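Search this manual
Search
6 min read
21 shares

Section 3. Setting up the pouring table

This section covers the table, the cup and the bottle for premixed milk drinks. It applies to the Tellholm table with the white top and to any other table with a flat, wipeable surface. For mixing the drink from powder, see Section 2. For carrying full bottles between rooms, see Section 6.

Revision: March 2024. Prepared by Keerthana Poduval, checked by Stanisława Tomaszewski.

3.1 What you need

- One table, leveled as in 3.2
- One cup with a flat base
- One clear bottle, no larger than 2,000 ml
- Two cloths, one damp and one dry
- A shallow tray for drips (optional)

Note: Use a cup in a plain, dark color. Red and blue are both suitable. A white cup on a white top is hard to see from the far side of the table and gets knocked over more often.

3.2 Preparing the table

1. Place the table so that its far edge is parallel to the wall. Leave a gap wide enough for a hand and a cloth.
2. Set a filled cup at each corner in turn and check the level of the liquid against the rim. Adjust the feet until the level is even at all four corners.
3. Wipe the top with the damp cloth, working from the far edge toward you. Wipe again with the dry cloth.
4. Look across the top at a low angle. Faint streaks in the finish do not affect pouring and can be left. Sticky patches must be removed.
5. Lead any cables away from the place where the cup will stand. A cable may cross the table, but it must not pass under the cup or the bottle.

Caution: Do not stand the cup on the rounded corners. The usable area there is smaller than it looks, and part of the base can overhang.

3.3 Placing the cup and the bottle

1. Set the cup down with its full base on the table. Press lightly on the rim on opposite sides. If the cup rocks, wipe the base and the table under it.
2. Stand the bottle to one side of the cup. Leave enough space between them to lift either one without touching the other.
3. Turn the bottle so that you can see the liquid line from where you work. Remove labels that hide it.
4. Check the color through the side of the bottle. Milk tea and milk coffee should be an even light brown. A pale layer at the top or a dark layer at the base means the drink has separated - close the bottle and invert it slowly several times.

Note: A thin band of bubbles at the liquid line is normal. Deep foam is a sign of hard shaking. Let the bottle stand until the foam has gone down.

3.4 Pouring

1. Bring the spout over the cup before tilting. The tip should point at the center of the opening.
2. Start with a thin stream. Increase it only when the liquid is landing cleanly inside the cup.
3. Stop below the rim. Hold the spout in position until the last drops have fallen.
4. Move the spout away level.
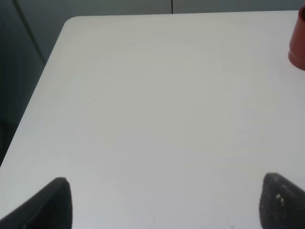
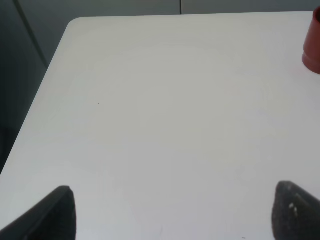 Red cup and rounded table corner, first and second pictures.

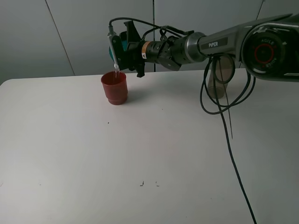 Thin stream into the cup.

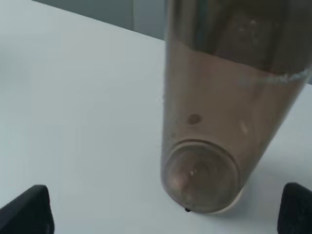 CLEANING AND STORAGE

3.5 After each use

1. Empty the cup and rinse it in warm water. On cups with a ridged base, run a soft brush around the ridges. Dried milk collects there first.
2. Empty the bottle. Do not return leftover drink to the main container.
3. Fill the bottle one third with warm water and a drop of dish soap, close it and shake. Rinse until no foam remains.
4. Clean the molded rings in the bottle base with a long brush. Hold the bottle up to the light and look through the base for residue.
5. Wipe the spout inside and out, then flush it with clean water.
6. Wipe the table as in 3.2, step 3. Include the edge and the strip next to the wall.

Caution: Do not use scouring powder on the table top or on clear plastic. Scratches hold residue and make the liquid line harder to read.

3.6 Common faults

Stream breaks into drops too early: the spout is partly blocked. Flush it and try again with plain water.

Stream lands on the rim: the tip was not centered before tilting. Stop, wipe, and repeat 3.4 from step 1.

Dark specks in the drink: undissolved powder. Strain the batch and follow the mixing times in Section 2. If specks stay in the same place when the bottle is turned, they are marks on the plastic.

Cup slides: the table is wet under the base, or the top is out of level - check both before changing the cup.

Corrections to this section go to Deepika Salian. Quote the step number.

Next: Section 4, Cups with lids

3,268 views
2 comments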